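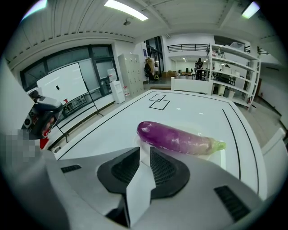
Notebooks > Produce bench > Eggplant

Monday, after lunch

Eggplant day! Getting the first page of this down while it's fresh, so excuse the order.

Started with the big glossy one, the two-tone. I keep calling it purple in the log and that's lazy. The round end is a deep violet, then it pales down through lilac and goes greenish-white right up by the stem. Lovely thing. For the color sheet I want three readings per fruit from now on (round end, middle, stem end) because a single reading in the middle tells us next to nothing about one of these. The old sheet only has one box. I drew two more in by hand, will fix the template later in the week.

Weight 176 g on the Dendum scale, zeroed twice. The Sani scale gave me the same number, so I'm happy to stop arguing with the Sani scale.

Gloss: this is the part I was looking forward to. Laid on its side on the white table, the skin throws a hard bright highlight all along the upper curve. With the matte top there's very little coming back up from underneath, so you get the shape of the highlight nice and clean. My plan is to follow that line day by day. A fresh skin should give a sharp edge to it, and as the fruit loses water the edge ought to go soft and then break up into little wrinkles. If that holds we have a freshness check that costs nothing at all!

Things to keep the same each time:
- fruit on its side, stem to the right
- ceiling lights on, same time of day (the window matters more than I thought)
- no wiping the skin beforehand, fingerprints included, just note them

The batch is 16 fruit from Skindgate, all one variety according to the slip. Seven go in the cooler, the rest stay out at room temperature. I was going to split them evenly, then remembered that the last cold batch of anything we did barely changed, so more fruit on the warm side makes sense. Numbered stickers near the stem, NOT on the round end – the glue leaves a dull patch and I spent a whole morning last month measuring glue.

Total for the batch before the split: 1,093 g without the big ones, which I want to weigh again separately tomorrow. Don't use that figure for anything yet.

Side note on rolling. Fruit like this is fat at one end and wants to swing in an arc when nudged, with the stem end as the pivot. Great fun, terrible for repeat placement. The Standico putty would hold it but I don't want anything stuck to the skin. Maybe a strip of felt? Try felt first.

To do
- felt
- new color sheet with three boxes
- cut one open at the end of the week and look at the seeds, browning time on the cut face as well
- ask whether anyone wants the leftovers, I have a very good recipe with miso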